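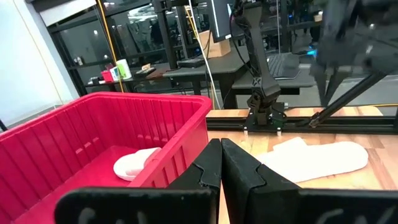
Young loggerhead turtles tagged off Jamport last summer are spending more of the winter close to shore than researchers expected, according to an update posted by the Nemgate Marine Station.

The station fitted satellite tags to six juveniles in July. Four of the tags were still sending positions in February, and three of those animals had stayed inside the 148-foot depth line for most of the season. The fourth left in November and was last recorded well south of the Gauthier Bank.

Graham Haworth, who runs the tagging work, said the team had planned its winter boat surveys for deeper water and will now move part of them inshore.

"We had drawn our survey lines on the assumption that they would leave once the bay cooled," Haworth said. "Three of them stayed put, so we need to be looking there too."

The tagged turtles came from a larger group of 493 caught, measured and released by the station since the project began. Most of those carry only a flipper tag, a small metal clip with a number on it, and can be identified again only if someone catches or finds them. The satellite tags report a position whenever the turtle surfaces with a satellite overhead. They are glued to the shell and drop off as it grows.

Two of last summer's tags stopped sending within weeks. Haworth said the station does not know why. Both turtles were healthy when released, he said, and early tag loss is common in animals that size.

Crab and whelk boats working out of Jamport and Prusdale have been asked to report any turtle seen between now and May, with the time, the position and the water depth if they have it. Skippers can call the station's main line or leave a note at either harbor office. Anyone who finds a turtle tangled in gear should phone before trying to free it, unless it cannot reach the surface to breathe.

The inshore surveys start in March out of Prusdale, weather permitting. A second round of tagging is planned for July, again off Jamport, with a smaller model of tag that the station tested on two captive turtles over the winter. Maps of the tracks to date are on display in the visitor room at Nemgate, open until 4 p.m.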